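4.2 Timing of Messages and Family Response

The second part of the analysis looks at when schools sent their messages to families and how that timing related to the return of signed forms, conference bookings and replies. As explained in Section 3, the Malura district used a single message service, Custemico, for all notices from its elementary and middle schools. The service kept a record of the hour at which each notice went out and the hour at which it was first opened by a parent or guardian. The period studied opens in January and closes on 2 May 2021. In that time the participating schools sent 3,527 notices to 932 households.

Notices were sorted into four groups by purpose: testing and schedules, events, health and attendance, and general news. A notice with more than one purpose was placed in the group that matched its subject line. Where the subject line was of no help (for example, "Please read" or "Update from the office"), the first paragraph was used. Two members of the research team sorted the notices separately and then met to settle the cases on which they differed. Most of these were weekly letters in which a test schedule had been placed below a note from the principal.

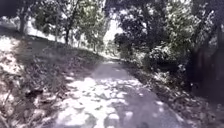
Testing and schedule notices were opened sooner than any other kind. Families tended to read them on the day they were sent, and often within the first hours of the evening. General news was opened last, and a large share of it was not opened at all. This pattern held in both elementary and middle schools, although the gap between the groups was wider in the middle schools. Health and attendance notices fell between the two. Their results should be read with care, as many of them repeated rules that families had already received in an earlier form.

The hour of sending mattered more than the day. Notices sent during the school day were opened later, on average, than notices sent after dismissal, even when the two had the same subject. Office staff in several schools told us that they sent notices as soon as they were approved, and that approval usually came in the late morning. Only one school, Pisharody Elementary, held its notices until a fixed hour in the early evening. Its families opened test schedules sooner than families in the other elementary schools. The school also had a long-standing practice of printing the same schedule on paper for the younger grades, and the two effects cannot be separated with the records available to us.

4.3 Length and Layout

The length of a notice was measured in words, leaving out the greeting and signature. Short notices were opened no more often than long ones, as would be expected, given that a family cannot see the length of a notice before opening it. The difference appeared in what followed. When a notice asked for a reply, families who received a short version replied more often and asked fewer follow-up questions of the school office.

Layout had a separate effect. In 115 of the notices about testing, the dates for several classes were set out in a single running paragraph. In the remainder, each class had its own line. Office logs show that calls asking "Which day is my child's test?" were far more common after the first kind. The calls came mainly from families with children in two or more grades, who had to pick out several dates from the same block of text. Teachers at the middle schools reported the same difficulty from students, who also had access to the notices through the Jutik homework page.

Translation added a further difficulty. The message service could translate the body of a notice but did not translate text placed inside an attached flyer. Schools that sent their test schedules as flyers were therefore sending them in English only, in most cases without being aware of it. Interviews with office staff suggest that this was a matter of habit. The flyer had been designed for the hallway and the front window in earlier years, and it was carried over unchanged when the district moved its notices online.
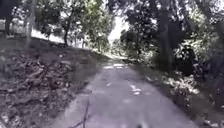

We also examined reminders. A reminder was defined as any notice that repeated the subject of an earlier one within 14 days. First reminders were followed by a clear rise in replies in every group except general news. Second reminders had little further effect, and third reminders were followed by a small rise in the number of families who turned off notices altogether. Schools differed greatly in their use of reminders. Some sent none, while others sent one for nearly every event, including those that did not call for any response.

4.4 Family Interviews

The interviews support the main findings from the message records but add some detail that the records could not show. Parents and guardians spoke of reading notices at set points in the day, most often after the evening meal. Several kept a paper calendar at home and copied the test dates onto it by hand. These families said that they looked for the child's class first and skipped the rest. They did not object to long letters as such, but they wanted the dates placed at the top.

A smaller number of those interviewed said that they relied on their children to tell them about tests and did not open the notices unless something seemed to be wrong. This group would appear in the message records as families who did not respond, although some of them were well informed. The open rate is therefore a weak measure of what families know, and the tables in this section should be read as a record of how notices were used. A better measure would ask families directly, shortly before a test, whether they could name the day and subject. We did not have permission to contact households in this way during the testing period, and the question was left for the second year of the study.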